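Unit 4: Open Shelving and Clear Bins in a Shared Workroom
Course notes, Workplace Organization
Instructor: Omolara Ajayi

Reading for this unit: chapter on small-parts storage in the course packet, plus the floor plan sheet handed out in March.

Last unit covered closed cabinets and drawers. This unit covers open shelving, the kind used in workrooms where several people need the same supplies during a shift. The main points are what goes at which height, how to choose bins, and how to keep the floor and the small surfaces usable.

1. Shelf heights

Divide any tall shelving unit into three zones. The middle zone runs from about the knee to the shoulder of the shortest regular user. Items used every day go there. The upper zone is for light items and boxes opened once a week or less. The lower zone is for heavy things and for spare stock.

Students often put things where they fit on the first day and never move them. Omid Arabzadeh's group did a survey of the Matei workroom last term and listed 278 items on open shelves. Most of the daily items were on the top shelf, where there had been space when they arrived. It took one afternoon to move them down.

Very light things can hang from the shelving if the unit has a rail or a strong enough edge. Hanging works well for a row of identical items. It works badly for mixed items, which end up hooked over each other.

2. Clear bins

Clear plastic bins are the usual choice for the middle zone. You can tell from across the room which bin is nearly empty. They need handles, and the handle should be a different color from the contents so that the hand finds it quickly.

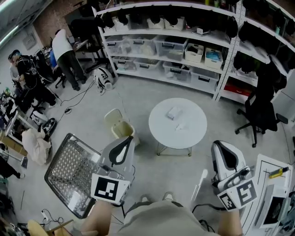

Bins should be pulled out fully before anything is taken from them. Reaching in over the front while the bin is on the shelf tips the contents toward the back, and small parts disappear under larger ones.

Similar-looking contents are the weak point of a clear bin. If everything in it is white or gray, a person can see that the bin is full and still have no idea what it holds. Label these bins on the front with one or two plain words. Use "cable clips," for instance, and leave off the part number. Part numbers go on a card inside.

Do not fill a bin past the rim. A bin that can't be slid back under the next shelf gets left on a table.

3. Boxes on upper shelves

A box is fine on an upper shelf if it is labeled on the side that faces the room. If a box holds one packaged item and nothing else, ask if the item could stand on the shelf without it. Often it could, and the box can be flattened and recycled.

4. Small tables and desks

A small round table is useful in the middle of a workroom as a place to set a bin down while sorting. It should start each shift with as little on it as possible. The rule used at Hovent is that anything still on the table at the end of a shift gets put away by the last person out.

Desks are different. A desk belongs to a task, and the tools for that task may stay on it. Hand tools should lie away from the edge and away from any screen.

5. Floor, chairs and waste

Keep a clear path at least 40 inches wide in front of the shelves. Chairs on casters drift into this path, so give each one a home position at a desk. Clothing goes on a hook, since a jacket on a chair back will drag on the floor when the chair rolls.

Place an open-top waste bin within reach of the sorting table. Packaging is the main waste in a workroom, and people will leave it on a shelf before they will walk across the room with it.

Assignment

Work with a partner. Choose one shelving unit in a room you both have permission to use. Draw it from the front, mark the three zones, and write in what is on each shelf now. On a second copy, write where each group of items should go. Add 2 sentences on anything you decided to leave in place.

Jaruwan Sukprasert will take questions on the drawings in the lab from 4 p.m. Hand in both copies stapled together, names on the back.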